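Prutora Hand-Held Gripper – Product Information and Safety Notice

Print this page | E-mail this page

The Prutora is a two-finger gripper carried in the hand and used to record household handling tasks, chiefly the folding and sorting of clothing. It is supplied by Sulow to laboratories and training sites that prepare robot arms for work in the home. Operators may use one unit or a pair. The unit is sold with a charging cradle, a set of spare fingers and a printed handbook.

Customers who own units shipped before April are asked to read the following notice in full before the next working session. It concerns the finger return spring and applies to every unit in that group, whether or not a fault has been observed.

Nature of the Fault

During routine service at the Wesel workshop, technicians found that the return spring on certain units can slip from its seat after extended use on thick fabric. When this occurs, the fingers may stay closed after the operator has released the trigger. The position sensor continues to report that the fingers are open. The recording therefore shows a release that did not take place, and an arm trained on such recordings may pull at a garment that it should have let go.

A second effect concerns the operator. A person who finds the fingers shut will often reach across with the free hand to part them. If the spring then returns to its seat, the fingers can close again without warning. Two cases of a pinched fingertip have been reported to Sulow, both minor. Neither required treatment beyond a bandage.

The fault has been seen most often with sweatshirts, towels and other heavy knits. It has not been reproduced with paper, plastic containers or kitchen tools. Of the 2,043 units shipped in the affected group, 6 have been returned with the spring out of its seat.

Clothing work with the gripper at a bedside:

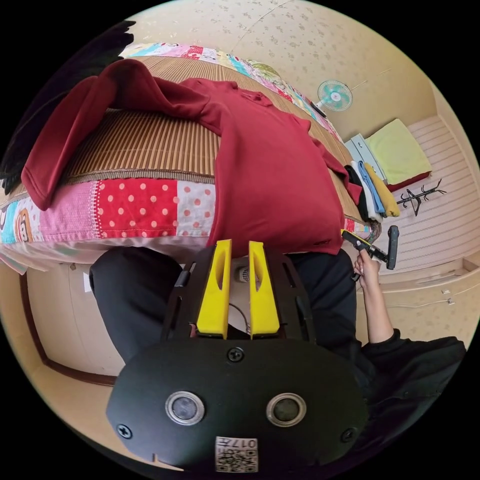
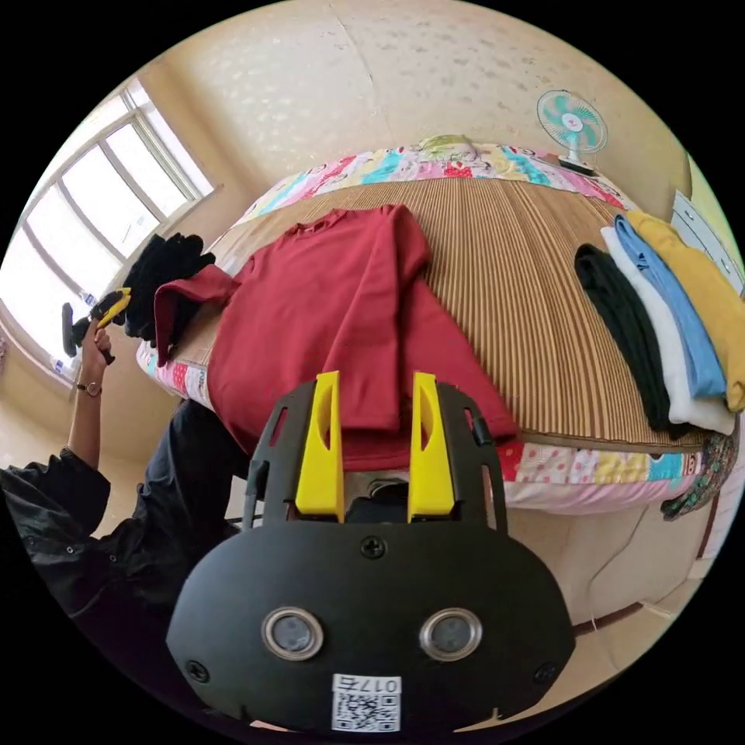
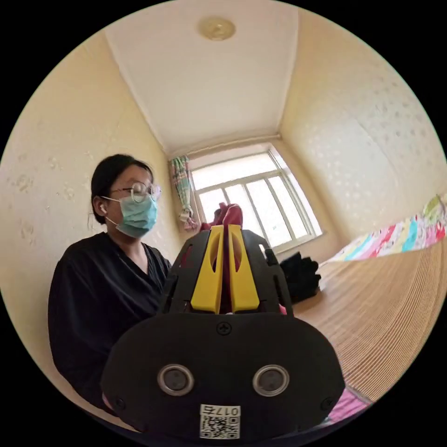 Customers can identify an affected unit by the date code inside the battery door. A code ending in the letter W indicates that the original spring is fitted. A code ending in C indicates that the replacement spring made at the Cartwright plant is already in place, and no further action is needed. If the code cannot be read, the unit should be treated as affected.

Check Before Use

The following check takes less than a minute and should be carried out at the start of each session and after every 30 minutes of fabric work.

1. Switch the unit on and hold it with the fingers pointing down, clear of the body and of any cloth.
2. Squeeze the trigger fully and release it. Repeat five times.
3. Confirm by eye that the fingers return to the fully open position each time. Do not rely on the reading shown in the recording software.
4. Listen for a click as the trigger is released. A unit in good order makes no sound at this point.

A unit that fails any part of this check must be switched off and taken out of service. Where two units are used as a pair, the second may remain in use if it passes the check on its own.

If the Fingers Stay Closed

Switch the unit off and set it down on a flat surface. Do not part the fingers by hand and do not pull on the garment. Open the release screw on the underside by one half turn, using the key supplied, and wait for the fingers to relax. The cloth may then be drawn out sideways. Units should not be opened further by the customer – the spring is under load even with the power off.

Recordings made earlier in the same session should be set aside for review. Sulow advises customers to compare the finger position reading with the video at each point of release, and to discard any recording in which the two disagree.

Service Interval and Replacement Parts

The original handbook gave no service interval for the return spring. Effective with this notice, the spring is to be inspected by an approved service center after every 500 hours of use. The replacement spring has a deeper seat and a retaining clip, and may be fitted to all units in the affected group. Parts, labor and return shipping are provided without charge.

Requests for replacement should include the serial number of the unit and the name of the person responsible for it at the customer's site. Loan units are available while stocks last – priority is given to sites with a single pair.

Contact

Technical questions about this notice should be addressed to Mariann Dobos, Product Safety, Sulow. Customers seeking help with the review of existing recordings may write to Duyên Đỗ, Customer Data Support, at the same office. Reports of injury, however slight, should be made by telephone on the day they occur.

Print this page | E-mail this page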